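Plerkard Bed Set: Set-up Guide
Section 4. Dressing the bed and daily care

Before you start

Finish Section 3 first. The headboard must be bolted to the base and the light strip under the base must be plugged in and tested. Keep the spare bolts in the bag they came in.

You will need the duvet, the bed runner, two plain pillows and one patterned cushion. The runner is packed separately under part number 976. If it is missing, write to Maham Warraich at the Zelarard parts desk and quote the number on your packing slip.

4.1 Making the bed

1. Put on the fitted sheet, starting at the headboard corners.
2. Lay the duvet flat with the piping toward the foot. Pull from both sides until it hangs evenly.
3. Stand the two plain pillows against the headboard, one on each side.
4. Put the patterned cushion between them. The pillows may overlap it a little.
5. Spread the runner across the lower half of the bed and let it hang over the foot.
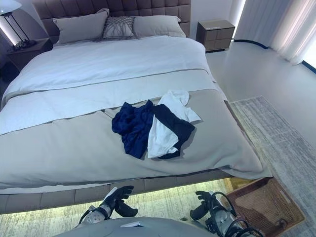

6. Smooth the runner by hand from the center out. Small creases drop out in a day or two.
7. Check that the runner does not touch the light strip or block it.

Note: The runner has no right or wrong side, but the stitched hem should be at the foot. If you have the Rernoletti runner from the older set, it is narrower and will not reach the floor side of the base. It can still be used.

4.2 Clothes on the bed

The runner is there to take the things that get put down on a bed: folded laundry, a robe, tomorrow's shirt. It is washed more easily than the duvet, so use it for this.

1. Place clothes on the runner and keep them off the duvet.
2. Sort what is clean from what needs washing before you fold anything.
3. Put washing in a basket. Stand the basket on the floor near the foot corner, clear of the path to the door.

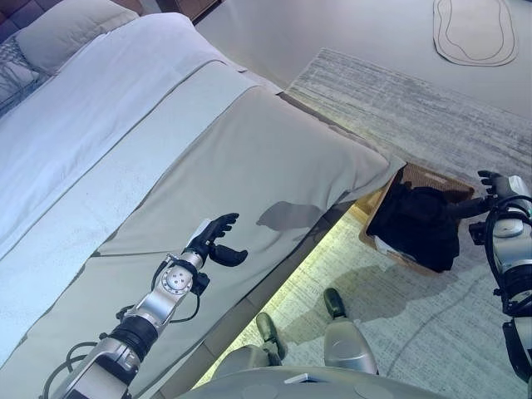 Page last changed: July

4. Fold clean clothes on the runner and put them away the same day.
5. Shake out the runner and lay it flat again.

Caution: New dark cottons can give off color. Do not leave them damp on the runner or the duvet.

Caution: Do not push clothes or a basket under the bed. The light strip needs open space along its full length.

4.3 Washing

Runner: Machine wash, cool, gentle cycle. Close any zippers on other items in the load. Line dry. Iron on the back at low heat if needed.

Duvet cover: Machine wash, warm. Turn it inside out.

Cushion cover: Hand wash only. The print will fade if bleached.
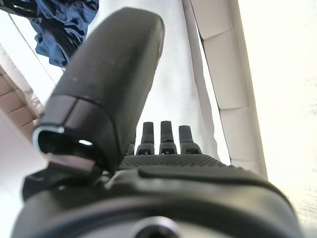 Headboard and base: Vacuum with the brush tool, working along the seams between the panels. For a spill, blot with a dry white cloth and then a damp one. Do not rub. Let the fabric dry fully before you put the pillows back.

Note: The Nakajima brush tool sold with the set fits most vacuum hoses. Any soft brush will do the same job.

4.4 If the runner slides

A runner that creeps toward one side is usually sitting on a duvet that was not pulled flat.

1. Take the runner off completely.
2. Straighten the duvet and press down the folds at the foot end.
3. Lay the runner again, centered, with the same length hanging on each side.
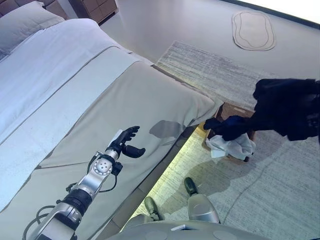 Word count for this section: over 590

4. Tuck the foot corners by hand if you want a closer fit. Leave them hanging if you prefer the look.

If it still slides, place a strip of non-slip mesh under the middle of the runner. Cut the mesh shorter than the runner so that it does not show. Take it out before washing.

For the dimmer settings of the light strip, go to page 59.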